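Evden folding table, cream
Reviewed by Shafiq Mollah
Rating: 4 out of 5

I bought this in August to fold washing on, having used the bed for years. It cost £107 from the Flatham shop and went together with 6 bolts. The top is wide enough to lay shorts or a shirt out flat, which was the main thing I wanted.

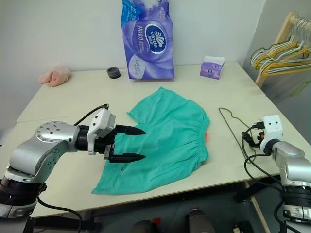

Teal shorts laid sideways on the cream top, waistband to the right.

Height is fine for me at the sink end of the room, though my wife finds it a bit tall. There's a thin seam line towards the left of the top. Cotton slides over it, but I have had tights catch there. Marks wipe off with a damp cloth.

I looked at the Brisetti as well. It was cheaper but narrower, and delivery was 5 weeks. One star off for the seam.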